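Brisora Self Storage – Winter Pack for Caravan and Camper Gear

Home > Storage > Seasonal > Winter Pack

Updated April 12, 2025

Awnings, annexes, gas bottles (empty ones only, see below), folding chairs, the portable loo. If it lives in the van all summer and in your way all winter, the Winter Pack is for that. One small unit, one price, a starter set of tubs and covers thrown in. Month to month after the first 2 months. 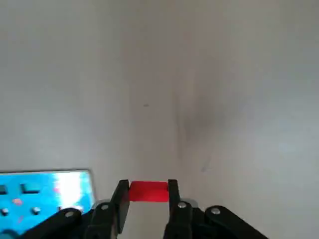
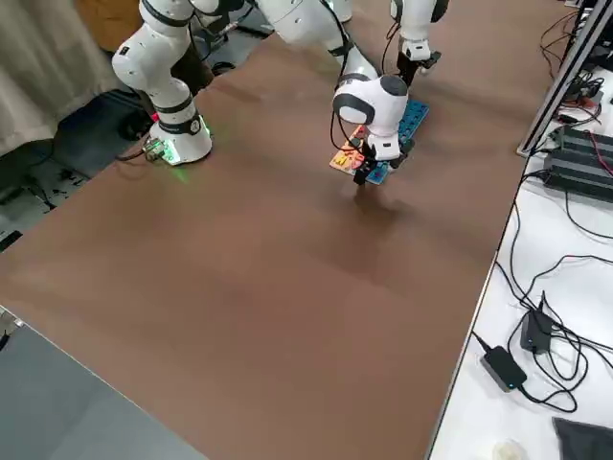 What you get

Ground floor unit, roller door, your own padlock. We sell locks at the front counter if you forget yours.
30 days notice on any price change, in writing.
Two Vinura stacking tubs, lids included. Yours to keep.
One Frade breathable awning cover, regular size. Long size is extra, ask.
Imidport moisture absorber, one per unit, swapped at your first renewal if you want it.
Gate code texted to your mobile once you've signed.

Price

$59 a month. No admin fee. Bond is one month, back when you hand over a clean, empty unit. Paid by card or direct debit, no cash at the gate sorry.

Pay for the whole season up front and we'll take the lock off the bill. Doesn't stack with the seniors discount – pick whichever works out better.

Size

Fits the awning and annexe from a regular touring van, plus chairs, table, hoses, mats, levelling ramps and the tubs. Poles go in diagonally, standing up in the back corner. Won't fit a kayak. Won't fit the van either, we get asked. For vans, boats and box trailers look at the Hardstand page, different rates and there's usualy a wait.

Not sure? Bring the lot down on the ute and try it. If it doesn't go in, we move you up a size that same day and only charge the difference.

Before you pack

Canvas has to be bone dry. Not nearly dry. A damp awning rolled up in May is a mouldy awning by spring, and a moisture absorber won't save it. Hang it over the fence or the clothesline for a full day, flip it, brush the seams.

Hoses – drain, coil, leave the ends off. Grey water hose in its own bag please.

Portable loo: emptied, rinsed, lid propped open a bit. Cassette chemicals can't be stored here. Take them home, or most dump points have somewhere to leave the leftovers.

Bedding and doonas do better in the tubs than in plastic bags. Don't jam the lids.

Food: none. Not tins, not sealed pasta, not the coffee.

What we can't take

Full or part full gas bottles. Must be empty, valve closed, with the plug in. We check.
Petrol, metho, kero, lighter fluid, firelighters.
Batteries left connected to anything. Disconnect and tape the terminals, or better, keep them at home on a trickle charger.
Wet anything.
Generators are OK once the tank has been drained and aired out. Tell us at sign up so it goes on the form.

Access

Gate opens early and shuts at 9 pm, every day bar Christmas Day and Good Friday. Office is weekdays plus Saturday morning. Trolleys are by the gate, bring them back. Big rigs come in by the side lane, the front drive is tight with a van on and the turning circle is worse than it looks.

Insurance

Not included. Some home and contents policies cover goods in storage, plenty don't, so ring yours and ask before you sign. We can add basic cover to your monthly bill. Excess applies, the full wording is on the Forms page.

Common ones

Can I get in mid season for a weekend away? Yes, as often as you like, no charge.

Can a mate pick up for me? If they're on your access list. Add them by email, takes a minute.

Can I keep the unit through summer? Yes, same rate rolls on. Lots of people empty out in November and swap the heaters and electric blankets in.

Do you do a bigger awning cover? Long size Frade, in stock most weeks. Curved poles need the long one even if the awning itself is regular.

What if I've got more than 2 tubs worth? Extra Vinura tubs at the counter. They stack with the older ones with the grey lids, but the lids dont swap.

Book

Book online or come by the office. Bring photo ID and your rego number if you're parking while you unload. For group bookings from caravan clubs ask for Nima Salehi at the front counter, she sorts the adjoining units and can hold a row for a week without deposit.

Related: Hardstand Parking | Awning Covers | Tubs and Boxes | Forms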